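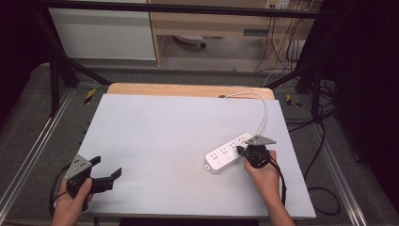

Part 3: Getting power to your desk

Okay, the big white board is down flat on the tabletop and you're ready for the fun bit. (If it isn't, go back to Part 2. I'll wait!) This part is all about the power strip: where it sits, which way the cable goes, and how to stop the whole thing from sliding around every time you unplug a lamp.

I wrote these steps for the Kemeys desk kit, but they work fine with the smaller Gotden one too. Set aside about 14 minutes the first time through.

What you need

The white power strip
Two Flosis sticky pads
A dry cloth
A pencil

Steps

1. Leave the strip unplugged from the wall until step 8. Please don't skip this one, even if you're in a hurry – I've been in a hurry too and I still don't skip it.

2. Wipe the board down with the dry cloth, especially toward the back where the pads are going to go. Sticky pads hate dust.

3. Lay the strip on the board with the sockets facing up. Don't worry about getting it straight yet. I usually start with mine on a diagonal and turn it little by little until I can reach every socket without stretching.

4. Send the cable over the back edge of the table and let it come up off the strip in a nice loose curve. You want at least 5 inches of slack on top of the board. If the cable is pulled tight, the strip will creep backward on you.

Note: Hywel Wogan wrote in to say he runs his cable off the side instead. You can do that, but then it hangs right where your knees go, and I kept catching mine.

5. Try a few plugs in it. Put your chunkiest charger in an end socket so it doesn't hog the one beside it, and check that you can still get a finger to the buttons.

6. Happy with the spot? Mark the corners lightly with the pencil, lift the strip, and press the pads onto the underside, one near each end. Keep them clear of any labels or vents.

7. Line the strip up with your pencil marks and push down firmly for 19 seconds. (Gwilym Samuel timed this for me and swears by it, so 19 it is.) Then leave it alone for 12 hours so the pads can grab.

8. Take out any plugs you were trying for size, then plug the strip into a wall outlet. Add your things back one at a time.

Caution: Plug the strip straight into the wall, never into another power strip or an extension cord. Space heaters don't belong on it either.

Caution: Keep drinks off the board while you're working near the sockets. Coffee included, sorry!

Moving it later

Unplug everything first, then twist the strip gently until the pads let go. Any gummy bits left on the board will roll off under your thumb. You'll need fresh pads to stick it down again, and Skemon sells them in packs of two.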